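Dranania Household Goods Reuse Program
Progress report to the Jara Fund, August
Prepared by Niloufar Sharifi, project lead

1. Status

The program remains on schedule and within the approved budget. Intake, sorting and cleaning are running at the planned rate. Inspection of kitchen storage items started later than planned and is now under way. Packing for the Shirazi Street store has begun with the textile lots, which were ready first.

2. Intake

A total of 1,458 items had been logged by the end of the reporting period. Each item receives a lot number and a condition grade on arrival. Kitchenware is the largest group, followed by table linens and small furniture. Electrical goods are still excluded under the terms of the grant – donors who bring them are given the address of the city collection point.

Records are kept in Flirkalance, our stock register. Two fields were added this period: one for missing parts and one for the type of closure (hinged, lift-off or sliding). The second was requested by the store, where buyers often ask how a container opens.

3. Kitchen storage

Bread boxes and lidded tubs are inspected as complete units. A base without its lid is graded as incomplete and held for 14 days in case the matching part turns up in another box from the same donor. Unmatched parts then go to plastics recycling.

The inspection covers the fit of the lid, the condition of the rim, cracks at the corners and residue in molded areas. Ribbed sides take longer to clean than flat ones, and the written procedure now calls for a soft brush along each rib. Abrasive pads have been withdrawn from the cleaning station. They dulled the finish on several glossy lids, and those units had to be moved down one grade.

Large units are handled singly on a covered table. The cloth protects the finish and is replaced when it becomes too marked for use. Light staining is accepted on table covers, which are not part of the stock.

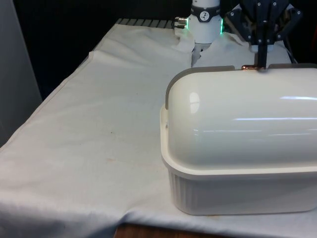 4. Table linens

Linens are washed, dried flat where possible and checked for holes and stains under daylight lamps. Items with small permanent marks are sold as work cloths at a reduced price. Ironing has been dropped for everything except full tablecloths, and the time saved has been moved to kitchen storage.

5. Open issues

Shelf space for bulky containers is short. Domed lids cannot be stacked safely, so each unit takes up a full shelf position. We have asked the landlord for a quote on 10 more shelf bays along the north wall and will pass it on when it arrives.

The grade labels leave adhesive on smooth plastic. A low-tack label is on order.

6. Next period

– Clear the backlog of kitchen storage items
– Deliver the first mixed lot to the Shirazi Street store
– Check a sample of 100 register entries against the shelves
– Submit the shelving quote to the fund for approval

No change to the grant terms is requested at this time.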